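Open Day Participants Wanted (Visitors, Naysayers, People Who Push Buttons)

Vistberg Robotics Workshop
Posted 2025-10-06
Reply to: Dagný Kirkegaard, open day desk

In February we are opening the workshop to the public for two afternoons, and we need people to come and be the public. Last year we skipped this step and invited our colleagues. They nodded politely at everything, ate all the pastries and asked one question, which was about parking.

We have room for 74 participants, split over both afternoons and taken through in groups of 10. The last group will be smaller and will get better pastries per head.

What you would be doing

You arrive, sign a form and get a badge with your name spelled more or less the way you spell it. Unnur Arnardóttir gives a safety talk that lasts nine minutes and has never once lasted eight. Your group then watches the two-arm demonstration, which we call Sunder, after the first thing it did to a cereal box. When it's over you sit down with one of us and tell us which parts made sense, which parts bored you and where you wanted to step back. We write it all down. Some of it will sting, and we have budgeted for that.

After the break there is a second session at the open bench, where Jitendra Dixit explains wiring to anyone who will stand still. You may ask him to stop. He will take it as a follow-up question.

Who we want

Adults who have never worked with robots. Adults who have worked with robots and left. Teachers, nurses, bakers, retired electricians, people who return things to the store without a receipt. If you think the whole business is overblown, please apply early -- we are always short of you.

You don't need to know any math or own a hoodie. You do need to be 18 or over, able to stand for half an hour (stools on request, just tell us on the form) and willing to disagree with an engineer in a normal speaking voice.

Who we can't take

Anyone employed by us, by Boderel or by Kaufmann, who supply us with parts and would be grading their own homework. Also Ruairi Kinnear's brother, who knows why.

What you get

A gift card, a hot lunch, your bus or train fare and a copy of the report with your remarks in it, names removed. Imelda Rivera handles the payments and does so on the day, before you leave.

The work at hand
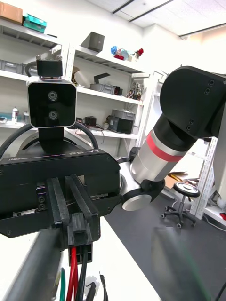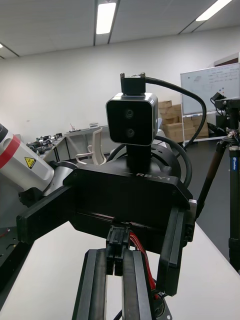
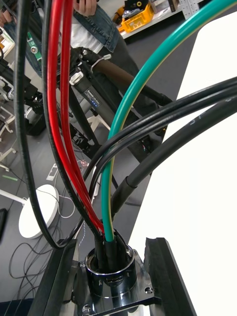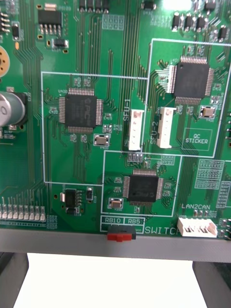
Your opinion is what we are paying for, and we would like it raw. Please don't read up beforehand. At our last rehearsal we lost a perfectly good skeptic to a library book, and by lunch he was saying "end effector" to the person serving the soup. Plain words are more useful to us. If the two round lenses stacked one above the other on that camera look like a face to you, say face. If seven cables squeezing into a single round port remind you of the back of your television, say that too, and Jitendra will only wince a little. The same goes for the circuit board: "SWITCH" is printed right beside the red switch, and we would love to know whether the other labels do anything at all for a person who doesn't work here.

How to apply

Send a short note with your name, what you do or used to do all day, which afternoon suits you and anything we should know about food. Add one sentence on the last machine that annoyed you. Dagný reads every one of these and has been known to read the better ones aloud, so leave out your landlord's name.

Places go in the order that notes come in, except that we keep a few back so that each group has at least one person who is hard to please. If you get a place you will receive a confirmation with directions. The building has two front doors. Use the one that looks like the back.

Closed shoes, please, and long hair tied up. Ties and scarves stay in the coat room.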